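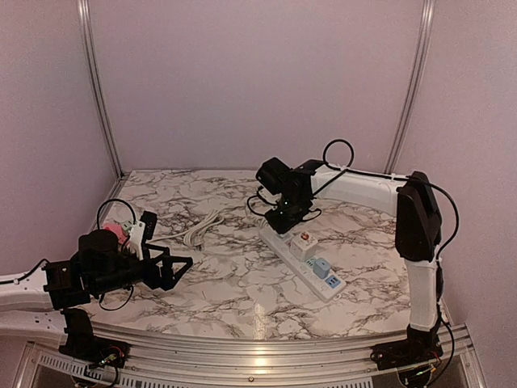
*White plug with its short cord, marble-pattern top.*

# Laston: plugs, cords and other small things on tables

Laston is a set of photos and notes about the small stuff that collects on tabletops and in drawers: plugs, charging cords, adapters, extension leads, and the odds and ends that end up next to them. Each record has one photo and one short text file. The text file says what the main item is, how its cord is lying, and what surface it's on.

The current release has 3,324 records in 17 item groups.

## Why these items

The set started as a list for sorting out a shared supply room. Reijo Savolainen wrote the first notes in a plain text file, one line per plug, so that people could find the right cord without emptying every drawer. The photos came later, and so did the surfaces, when it became clear that a white cord on a white table is much harder to pick out than the same cord on dark wood.

Most of the wording rules below come from arguments over that first list.

## What's in a record

| Field | Notes |
|---|---|
| `item` | One of the 17 groups. Required. |
| `color` | Plain color word. Use the main color of the housing and leave the prongs out of it. |
| `cord` | `none`, `short`, `long`, or `unclear` |
| `lie` | `straight`, `trailing`, `coiled`, `tangled`, `tied`, or empty |
| `surface` | Free text, a few words |
| `nearby` | Other small items close to the main one. Free text. |
| `sure` | `yes` or `no` |

A typical text file looks like this:

```
item: plug
color: white
cord: short
lie: trailing
surface: white, gray and black marble pattern
nearby: small pink object
sure: yes
```

`nearby` is where the messy words go. If you can't tell what something is, write its size and color and move on. "Small pink object" is a perfectly good entry. "Pink eraser" is a bad one unless the eraser can be made out in the photo. We had to redo a lot of early records where people had guessed.

## Surfaces

Surface descriptions are by looks only. A tabletop with veins printed or otherwise showing on it is "marble pattern", whatever it's made of. The same goes for wood grain. Write "wood look" if you don't know.

Marble patterns deserve a note of their own. Thin gray and black veins can pass for a cord at first glance, and a white cord laid over them can seem to break up partway along. When you annotate one of these, follow the cord from the plug outward and stop where you lose it. Set `cord` to `unclear` if you can't find the end. Glare near the front edge of a shiny top causes the same trouble – don't fill in what you can't see.

## Cord words

- **short** – you could wrap it around one hand once or twice
- **long** – anything past that
- **trailing** – runs off from the plug in a loose line, with or without bends
- **coiled** – loops stacked on each other
- **tangled** – crosses itself more than once and would need picking apart
- **tied** – held with a twist tie, strap, rubber band or its own knot

Only the main item's cord gets annotated. Cables that are fixed to other equipment, or that run along a wall or a frame, stay out of the record.

## How the records were made

Photos were gathered at two sites, Mondance and Choo, between spring and November. Mondance has mostly light tables. Choo has darker ones plus a long run of drawers, and nearly all of the tangled cords came from there. The first count was 3,495 photos. We took out near-duplicates and anything with readable personal details, such as address labels on adapter boxes.

Two people annotated every record separately. Where they disagreed on `item` or `cord`, Joonas Rissanen made the final call. Disagreements on `lie` were left as the first annotator had them, so expect some noise between `trailing` and `straight`.

More than 1,000 of the records have something written in `nearby`.

## Known problems

- White items are over-represented. Most chargers we had were white.
- "Adapter" and "plug" overlap. We used "adapter" when a box-shaped housing was the larger part of the item, but the older records are not consistent.
- There are almost no outdoor leads.
- Some drawer photos are dim. They are marked `sure: no` in most cases, though a few slipped through.
- `color` has both "off-white" and "cream". These should be merged and haven't been.

## Folder layout

```
laston/
 photos/
 notes/
 groups.txt
 CHANGES.md
```

A photo and its text file share the same base name. `groups.txt` lists the item groups in the order we use them, with a one-line definition for each.

The notes are UTF-8 with plain line endings. The `olex` script in the parent folder checks that every photo has a note and that every `item` value appears in `groups.txt`. Run it before sending changes:

```
./olex check laston/
```

It doesn't look at `surface` or `nearby`, so read those over yourself.

## Fixing a record

Send the base name, the line you think is wrong, and what it should say. One fix per message is easiest for us. If the fix is to `item`, please say which part of the photo made you change it.

New photos are fine too, as long as they come with a finished note. Leave the table the way it is when you take the picture – we'd like cords as they were found. Fixes go to Joonas. Questions about the item groups go to Reijo, who still keeps the original list.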